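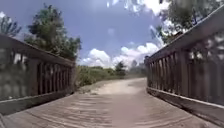 Moin zusammen, ich suche eine Software für Pumpversuche und bin langsam am Verzweifeln. Bisher arbeite ich mit Zivcombe, 149 Euro im Jahr, und für einfache Auswertungen hat das immer gereicht. Jetzt habe ich 4 Messstellen in einer Talaue, alle hinter so einem Holzsteg mit Geländer auf beiden Seiten, danach geht's nur noch auf dem Sandweg weiter. Mit dem Auto ist da nix, ich schleppe die Logger also zu Fuß. Und dann sitze ich abends da und der Import bricht nach 600 Zeilen ab! Kennt das jemand?

sickerwasser_sven, August

----

filterkies82 schrieb:
Ja, kenn ich. Das ist die Grenze der kleinen Lizenz, steht irgendwo ganz hinten im Handbuch. Ich bin deswegen zu Ospina gewechselt und hab's nicht bereut. Testversion gibt's auch, da ist nur der Export gesperrt.
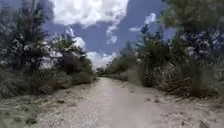 Meine größte Datei hatte 3.826 Zeilen und lief ohne Murren durch. Die Oberfläche ist halt altbacken, aber die Kurvenanpassung finde ich deutlich besser — vor allem bei gespanntem Grundwasser.

pegelschreiberin schrieb:
Da muss ich widersprechen. Ospina schätzt mir den Speicherkoeffizienten ständig zu hoch, ich rechne inzwischen alles von Hand gegen. Und wozu überhaupt jede Minute einlesen? Dünn die Daten logarithmisch aus, dann kommst du mit Zivcombe locker hin.

filterkies82 schrieb:
Ausdünnen, na ja. Beim Wiederanstieg hab ich mir damit mal genau den interessanten Teil weggeworfen. Und zu hoch ist bei mir nichts, hast du den Brunnenradius in Metern eingegeben? Die Maske will Meter, auch wenn daneben cm steht.

pegelschreiberin schrieb:
Öhm. Das prüfe ich morgen mal. Beim Ausdünnen bleib ich trotzdem dabei, am Anfang dicht, hinten grob.

sickerwasser_sven schrieb:
Danke euch! Ich lade mir heute Abend die Testversion und lasse beide mit demselben Datensatz laufen. Kann Ospina die csv vom Skokent-Logger direkt lesen oder muss ich vorher die Kommas umstellen?

filterkies82 schrieb:
Umstellen, leider. Und die Kopfzeile löschen.

Ähnliche Themen
Mukthorpe: Schnittdarstellung druckt nur schwarzweiß
Skokent-Logger verliert Uhrzeit nach Batteriewechsel
Schichtenverzeichnis aus alter Version übernehmen

Zuletzt aktualisiert: August, 21:40 Uhr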